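Filtitz: a data card for a very small lending library

Filtitz is the loan list of the Skulomley reading room, typed up from the index cards by Yolanda Chávez and checked by Ruth Condori, who found 81 mistakes and enjoyed every one.

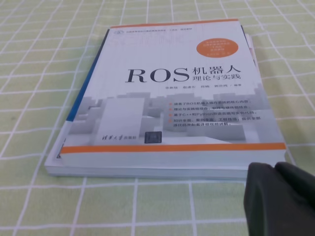

Issue 7

Contents

One row per loan: title, borrower initials, month out, month back. "Month back" is often blank. We live in hope. 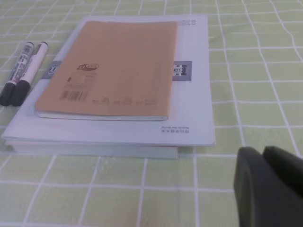 Book on the green cloth.

Known problems

Titles were copied as the borrower wrote them, so one popular novel appears under 7 spellings. Please leave them alone – Ruth is fond of the fourth. Languages are just as messy. Anything not in English went in under whatever the typist could manage, and a cover like ROS机器人 was as likely to be filed under R as under "ask Yolanda". Zapata, our sorting script, puts both at the end. 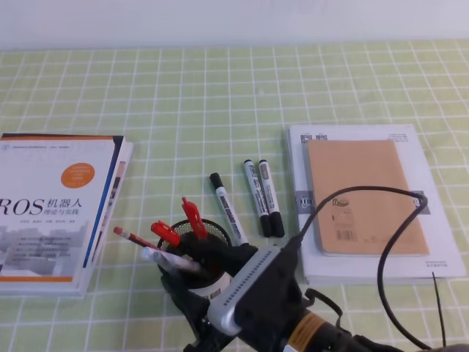
Late fees are left out. The fee tin never held more than almost 50 dollars, and the figures in it disagreed with the figures on it. August has 2 versions, one from each of us, and we are still
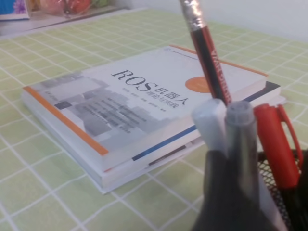
not discussing it. Use the column marked "final" if you must pick.

License

Free to use. Credit Filtitz, and return the cards to the Lumen cabinet, top drawer.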